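Numia Bench Belt, small
Tabletop conveyor for packing and sorting benches
$399 - in stock at the Dranetcombe store, ships most weekdays

Small belt for a normal table. Jars, soap, seed packets, yarn, loose parts, whatever you pack by hand. Plugs into a regular wall outlet. Comes put together except for the feet and the side rails, and those go on with the hex key in the bag.

Belt color is green unless you ask. Black and white by special order, allow extra time, no returns on those.

What you get
Belt unit with motor already mounted
Power supply and cord, 9 feet
Side rails, left and right
Rubber feet
Hex key
Paper manual (also a PDF if you email us)

Not in the box: foot pedal, catch tray, spare belt. All sold separately, see the bottom of the page.

Speeds
2 speeds, slow and slower is what we call them. Slow is good for labeling and boxing. The slower one is for picking through mixed stuff by eye. There's no fast. If you need fast you need the floor model and a bigger table. Reverse is on the same switch, push it all the way over and hold it there.

What it carries
Light goods. A row of full jam jars, fine. A case of jam jars, no. Paint cans no. Flat bottoms ride best, round things roll back on you unless the rails are on. Put the rails on.

Very thin items (stickers, loose paper) can catch at the end roller. Put them in a shallow tray and send the tray down.
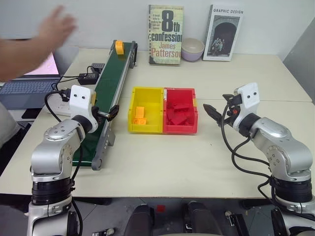

Lionel Ferrand: Had mine since November. Good belt but the tension screw on the left side needed a quarter turn after the first week, started drifting over toward the rail. Manual says check it after a month, I would say check it sooner. Does slow speed on the newer ones still hum?

Reply from the store: Thanks Lionel. Yes it still hums a bit on slow. A rubber mat under the feet takes most of it away. We'll get the manual changed on the tension check, that's a fair point.

Setting the tension
Unplug first. Screws are at the tail end, one each side. Quarter turn at a time, same amount both sides, unless it's drifting - then only tighten the side it drifts toward. Run it empty for a few minutes and look again. Don't crank it. A belt that's too tight wears out the bearings and bearings aren't covered by the warrenty.

Cleaning
Damp cloth, drop of dish soap. Go with the belt, not across. Dry it before you turn it back on. No bleach, no solvent, no pressure washer (somebody did). Flour and powder get under the belt eventually so lift the belt once in a while and brush it out with a dry paintbrush. Four screws, manual has the drawing.

Is it food safe?
No rating for open food. Wrapped or jarred only. We get asked a lot. There is a different belt from Wyss with the paperwork for bakeries, it costs a good deal more, call and ask for Rosalie Brunner.

Sorting small parts
Plenty of people buy this one for beads, buttons, used toy bricks, hardware. Works fine. Few tips from customers and from our own bench:
Spread things out before they get on the belt. A pile stays a pile.
Sit on the side so the belt moves toward your good hand.
Good light, from the side if you can. Overhead makes glare on shiny plastic.
Take a break, your eyes go before your hands do.
Color first, then shape. Meifang Xiong does it the other way around and is faster than any of us, so try both.

Smallest size we'd run is a shirt button. Under that it ends up in the gap at the roller and you'll be fishing with tweezers.
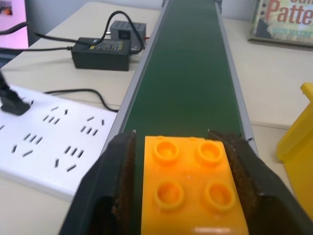 Two-by-two brick, orange-yellow.

Shipping and pickup
Ships in one box. Keep the box until you know you're keeping the belt, returns have to come back in it. Pickup at the Dranetcombe counter, ring the bell by the side door. Curkden customers, the van goes over when there's a full load, ask and we'll put you on the list. No charge for that.

Returns
Thirty days, unused or lightly used. Clean it please. You pay postage back unless it showed up broken, in that case send a photo and we'll send a label.

Warranty
One year on motor and switch. Belt and bearings are wear parts.

Goes with it
Foot pedal, on/off
Catch tray, clips to either end
Spare belt, green
Rubber mat, cut to size

Questions on fit or weight, write to Vinzenz Berchtold at the counter adress. Include your table depth, and a picture of what you're packing helps too. Answers same day if it comes in before noon.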